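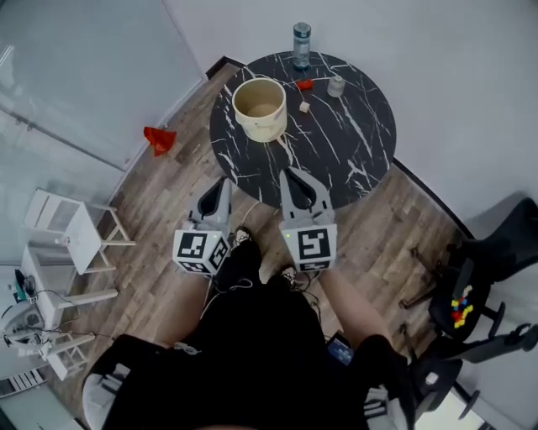
Figure 4. Round black marble tabletop with an open bucket and a partly filled plastic water bottle.

4.2 Where drinking water is kept

The mail survey reached 1,890 households in Morinberg and Canville. It asked where people keep the water they drink during the day, how long it stays there, and whether they pour out what is left before refilling. The question on place was open, and answers were coded later by two readers working apart. Kitchen counters and dining tables were coded together, as many respondents in smaller apartments used one word for both.

In Morinberg, 56 percent of households said they keep at least one bottle or pitcher out at room temperature. Most of them gave taste as the reason. The chlorine smell is stronger on the east side of town, which is served by the Kleinschmidt plant, and people there told us they let water stand before drinking it. Respondents over 80 were more likely than others to say they had always done this — several dated the habit to the years before the plant was rebuilt.

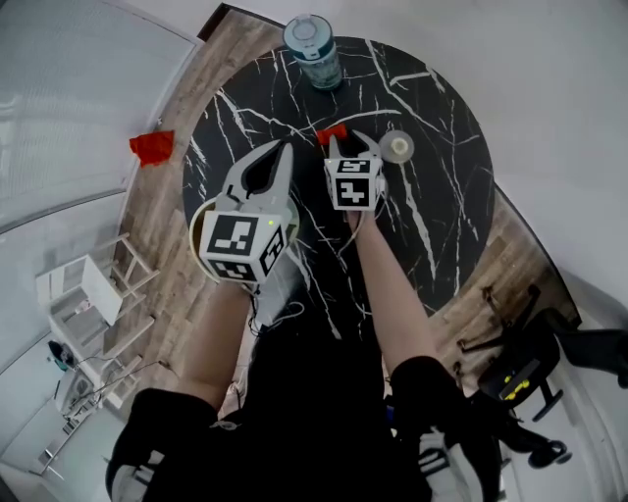
Canville gave a different picture. Its water comes from wells and is hard, and the usual complaint was scale in kettles. Fewer households let water stand, but more of them refilled the same bottle for several days. We had not planned a separate question on refilling in the first version of the form. It was added after the pilot round, when Kröger noticed that people were writing about it in the margins.

Answers on cleaning were the weakest part of the survey. "Rinsed" and "washed" were used loosely, and the two readers disagreed on them more than on any other item. We therefore report cleaning only as done or not done in the past 7 days, and we do not compare the towns on it.

The follow-up visits covered the same ground in conversation. Notes were typed up by Yeh the same evening and are quoted with light editing. 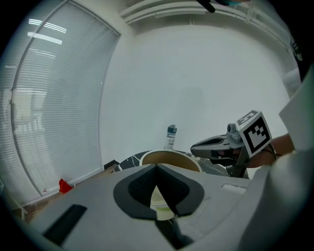 Canville, May 11, 2025

Third-floor apartment, two adults. Both drink from the tap at meals and from bottles the rest of the day. She refills hers at night and he refills his in the morning. Neither could say when the current bottles were bought. They had tried a Villia filter pitcher and stopped when the cartridges became hard to find in town.

Accounts like this one suggest that "stored water" is too broad a category. A bottle filled overnight and one topped up all week were given the same code in our survey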